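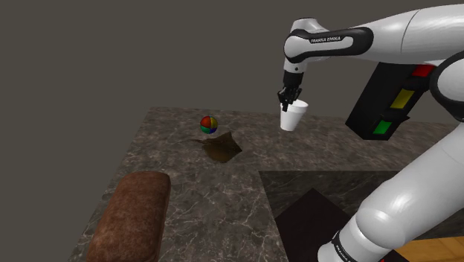

Gudrun Aasen writes to me that I should stop complaining about the bread in Diltby and bake my own. Fine. I have now done it for one whole winter, so this is a thread for her and for anybody else who moved to a small town and misses rye.

1/ I come from a place where rye bread is sour, dark and heavy like a brick. In Diltby the bakery sells white rolls and one brown loaf, and the brown colour is from molasses. I asked. They were very kind when they answered me.

2/ The starter. Rye flour and water in a jar, equal weight, every morning at the same hour. On the third day it smelled like nail polish and I wanted to throw it away. Randi Tveit told me to wait. On the sixth day it smelled of apples, so I owe her a loaf.

3/ The flour was my biggest problem. The grocery store has only light rye, which gives you a grey sponge. The mill in Troltbridge sells whole rye, coarse, in paper sacks. The drive is 60 kilometres and they close at 2 in the afternoon. I learned the closing time in the worst possible way.

4/ My recipe at the moment, for one big tin:
1000 g whole rye flour
850 g water, warm like a bath for a baby
300 g starter
20 g salt
one spoon of caraway, if the people at your table accept caraway

5/ You do not knead it. I kneaded my first one for a quarter of an hour and it was only clay on my hands, on the tap and on the door handle. Stir with a strong spoon, put it in the tin, make the top smooth with a wet hand.

6/ It rises in nearly 14 hours in my kitchen in January. In December it was longer, I think because we kept the house colder then. When you see small holes on the top, like somebody pricked it with a needle, the oven should already be hot.

7/ Oven very hot for the first fifteen minutes, then down to 180 and one hour more. Then comes the hard part for my family, who must wait until the next day to cut it. If you cut it warm the knife gets glue on it and the middle is gummy. My son has tested this many times.

8/ Njål Bråten asks if he can use instant yeast. You can, and you will get a bread. It will be missing the sour taste and it will go stale sooner. I made it this way once when I forgot to feed the jar and we ate it with a lot of butter.

9/ Somebody else asked about the age of this kind of baking. My aunt has a household book with 1738 written inside the cover, and there is a rye loaf in it with no amounts at all. The instructions say "flour enough" and "until it is done". I have read it several times hoping for more.

10/ Mistakes I made, so you can skip them: salt forgotten (two times), a tin with a hole in the corner, starter put in the oven to stay warm and then the oven turned on by my husband. From that day I keep a spare bit of starter in the freezer, with a label.

11/ The favourite topping in our house is cold butter, sliced egg and chives. Arvid Hedlund puts peanut butter on it and I gave him the loaf, so it is his right.

12/ Gudrun, the loaf from this weekend is a little flat on the left side — I think my oven shelf is crooked — but the taste is very near to what I remember. I will cut it tomorrow after breakfast. Come by if you are in town, and please bring back my other tin.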